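Helum Thermal Paste, 2 g tube

If you like bringing old office desktops back to life, you'll get along with this paste! It spreads thin, stays where you put it and wipes off with a dry cloth. One tube covers 3 average processors.

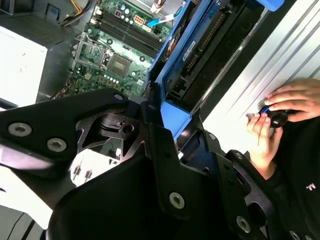 Good to know
Store it capped, tip down. Ours sat in a garage all July and still came out smooth.

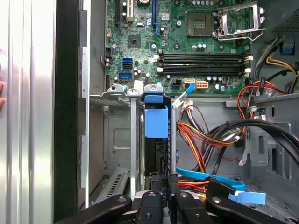

A dot the size of a grain of rice is plenty, and please don't spread it with your finger (the cooler does that for you, and does it better). The Lelomberg cleaning wipes go really well with it.

Item 290. In stock, returns within 14 days.

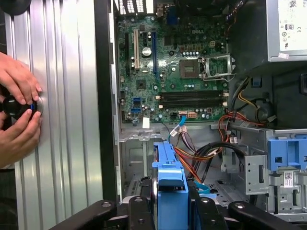
Does it conduct electricity?
It doesn't, so a little squeezed over the side is fine. Just wipe it up.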